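Clock Speed Is the Wrong Number to Print on the Box

Processor makers still sell on peak clock. The figure is set in large type on the carton and repeated in every store listing, and it describes a state the chip holds for a few seconds on one core. I would like it moved to the small print and replaced with sustained all-core frequency at a stated power limit.

My own case is ordinary. In November I replaced the desktop processor in my office machine, a Kullutex part, with the newer Bogale. On paper the gain in peak clock was large. In a long compile the gain was 13 percent, and it shrank further once I set both boards to the same power limit. The board vendor, Ukotgate, had shipped with the limit effectively removed. Many boards do this. The buyer then credits the processor for what the power supply and cooler are doing.

Memory deserves the same treatment. The Bogale ran for 2 weeks at its default memory speed before I enabled the faster profile. That single setting moved my compile time from 329 seconds to a figure the old chip could not reach at any clock. A spec sheet that prints peak frequency first and memory support on page four has its priorities backward.
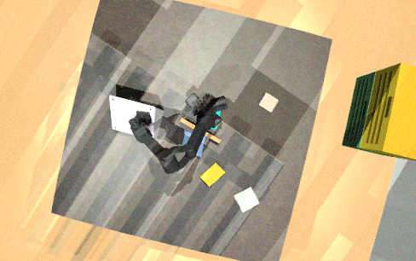
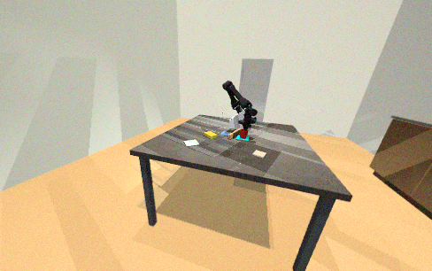
Both views are computer renderings.

Cache is harder to reduce to one figure. Adding it helps some programs a great deal and others very little, and size alone says nothing of latency. I would still print it above peak clock — at least it does not change with room temperature.

The usual objection is that buyers want one number. Nulletti tried a composite score, 1776 for its top model, and gave no method for deriving it. A single number is acceptable if the test, the power limit and the duration are printed beside it. Ten minutes under full load would be long enough for most coolers to settle.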